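Flurkbridge snack sorting: house rules and data card

Version 2. Maintained by the Drukard bench group. Read it before you add, relabel or complain about anything.

What this is

Flurkbridge holds a little more than 4,000 recordings of snack packets being sorted into bins by a two-fingered gripper. The files came first and the rules came later, in the traditional order. This card sets out what we now count as a proper recording, and what should happen to the ones that aren't.

Scope

Tabletop work only. Crinkly packets, open plastic bins, a mat. Boxes, tins and fruit belong in Altley, where they have their own card and their own arguments.

Laying out the table

Packets may overlap. They may lie across the edge of the mat. Do not smooth them, fan them or turn the labels to face the lens; people don't put their shopping down like that. Bins may start with packets already in them, provided the starting state is written in the log before the arm moves.

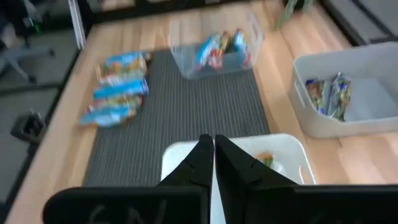 Rostami objected to the last part during review: a bin that already has something in it makes success harder to score, and anyone comparing two methods will end up comparing two piles of crisps. The objection stands on file. Our answer is the start_state field, which is compulsory, and which 14 recordings still lack. They are listed in missing.txt and left out of the default split.

Scoring

A packet is sorted when it is let go inside the right bin and stays there until the recording ends. Hanging over the rim is a fail. Landing in the right bin by way of a bounce off the wrong one is a pass, though please tick "lucky". Nudging a bin to meet a falling packet is a fail, however elegant.

Give each recording one score from one person. If a second person disagrees, keep both scores and leave the average to whoever needs one.

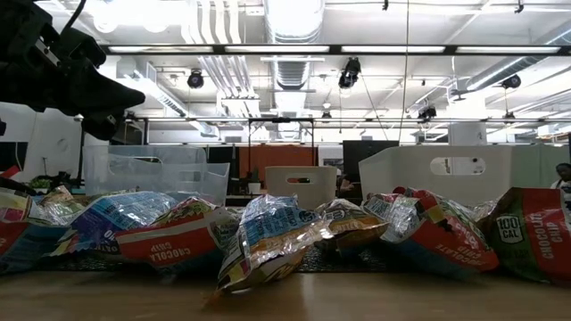

Anyone who disputes a score should watch both views first, wrist and fixed. The wrist view flatters the gripper — most things look well held from up there.

Safety

Hands stay off the table while the arm is live. Know where the stop button is before you start, and say so out loud. Speed limits live in limits.yaml and are not a matter of taste.

People and privacy

Anyone who may be recognised in a fixed view signs the consent sheet first. Requests for blurring are done within 2 working days, with no reasons asked.

Known problems

Shiny wrappers upset depth readings. Brand print is often upside down or unreadable, so don't treat it as a label. The October batch uses the old bin names; run rename_bins before mixing it with anything.

Changes

Edit the card and the checker script in the same commit. Cards that disagree with their scripts will be sent back, including ours.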